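The tablecloth is a piece of cloth laid over a table, and it has been a part of home life for so long that most of us hardly think of it until something gets spilled. In the weaving town of Etberg, linen cloths were once handed down from mother to daughter, and the Maltar mill was still turning out 406 of them a week in its busiest years. 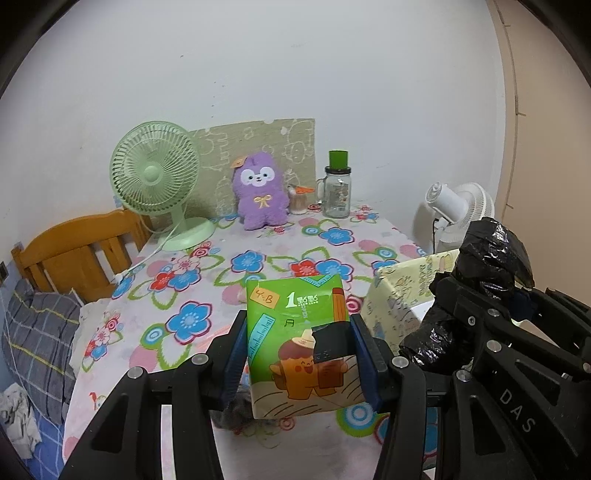

Plain white was the rule for company, but everyday cloths were another matter, and families liked a bit of color in the kitchen (stripes, checks, and above all flowers). Floral prints also had the happy habit of hiding a stain or 2 until washday came along.
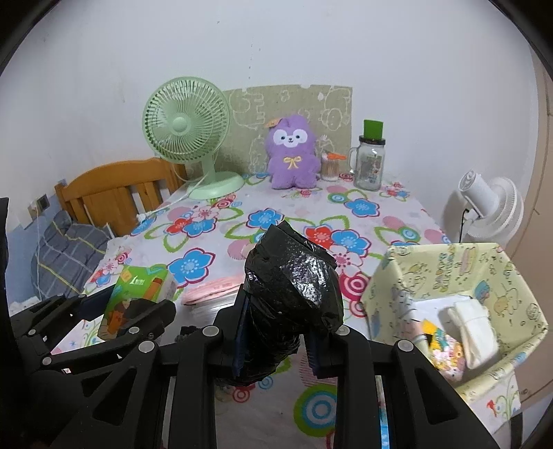

The textile writer Chia-jung Hsu, who looked through 1,212 household lists from Etberg and nearby Mok, found that most homes kept 3 cloths: one on the table, one in the wash, and one put away for guests. Wipe-clean cloths came later and were very warmly received, though plenty of older households held on to their linen all the same.

Contact us | Copyright Wirker Home Encyclopedia | Back to top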